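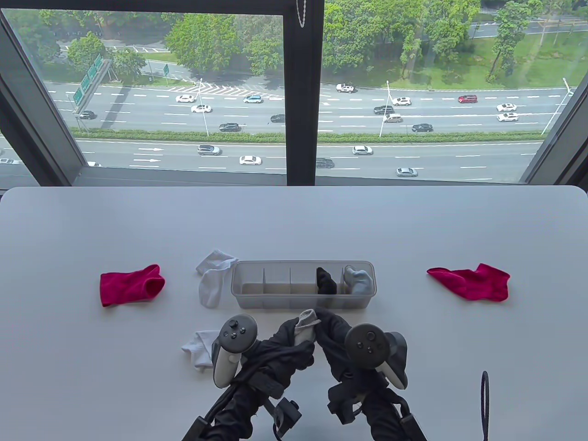 Tuesday, May 4, 2021

Slept badly again and got up before the alarm. Third day of the sleep course Hortensia talked me into, and I'm supposed to be keeping this diary as part of it, so fine, I'm keeping it. The workbook says to write down "how rested you feel on a scale that makes sense to you." I don't have a scale that makes sense to me. I felt like a person who got up before the alarm.

The course is called Cunness and it costs $60 for the first month and $155 if you carry on through September, and I note that the second price is printed a lot smaller than the first. Hortensia swears by it. She also swore by the magnesium spray and the pillow with the hole in it, and she gave me the pillow when she was done with it, so I know what her swearing is worth. I love her, but she would sleep on a shelf if somebody told her it was Scandinavian.

Module one was about light. No screens for two hours before bed, which you find out by watching a video on a screen at the time of night the app picks for you. Module two was about body temperature. You warm the hands and feet in the evening, so the core cools down, so you drop off. I looked this up because I don't trust a man in a linen shirt, and it seems there is something in it. Some people do fall asleep a bit faster with warm feet. How much faster, and which people, depends on what you read. The man in the linen shirt did not say "a bit." He said it would change my life, and then the app offered me a blanket.

I wore socks to bed last night to be fair to it. Got to sleep sometime after one, kicked them off before three, and spent a while afterward hunting for the left one with my foot. I wrote that down under "obstacles."

Work was dull. Kerubo was out, so I had the Brestden invoices as well as my own, and the Brestden people still send everything as a scan of a printout of an email. Tumaini came by to ask why the total was off by $300 and I said because somebody at their end can't tell a credit from a debit, and he said that was what he thought too but he wanted to hear it from me. I don't know what he wanted it for. We ended up talking about sleep, because I looked terrible, and he says he goes off the minute he lies down and always has. People who sleep well should have to keep that to themselves.

Ate lunch at my desk, the rest of the lentils. Not as good as Sunday. Needed lemon.

Called Nafula on the way home. She was a night nurse for years and I thought she might have something sensible to say, and she did, which was that everybody she worked with tried everything and then either changed shifts or got used to being tired. She asked if I'd been worrying about anything. I said no. She waited. I said well, the lease, and Mom's knee, and whether Halima is really going to move to Mwakyusa or just keep telling us she is. Nafula said "so, three things" in her nurse voice and then her bus came.

There may be a point there. The workbook has a page for worries too, a whole page with a drawing of a cloud on it. You write the worry inside the cloud and then you turn the page. I did this on Sunday with the lease and it was still there on Monday, on the other side of the paper and also in my mailbox, from the landlord. I'm told I need to give it time. Everything that's sold by the month needs to be given time.

Tonight's module is breathing. In for four, hold, out for something. There are 2922 reviews on the page and I read far too many of them on the train. The good ones all sound like they were written on day two. I went looking for one from somebody who had finished the course and the best I could find was a woman who said she couldn't say for sure if it was the breathing or having gotten rid of her husband's dog. I believed her more than the rest put together.

I'll do the two weeks because I paid for the month and I'm cheap. Also I told Hortensia I would, and she'll ask. If I'm still lying there at one in the morning by the middle of the month I want the money back, and I've already looked for the refund page – it says Stomunov handles all the billing, and Stomunov has a phone line that is open on weekdays until noon.

No coffee after eleven today, except the one with Tumaini. Bath at nine. Still have to call Halima back and ask her straight out about the apartment, because if she's going I want the bookcase.

Socks on again tonight, the loose gray ones. Lights out at 10:30, supposedly.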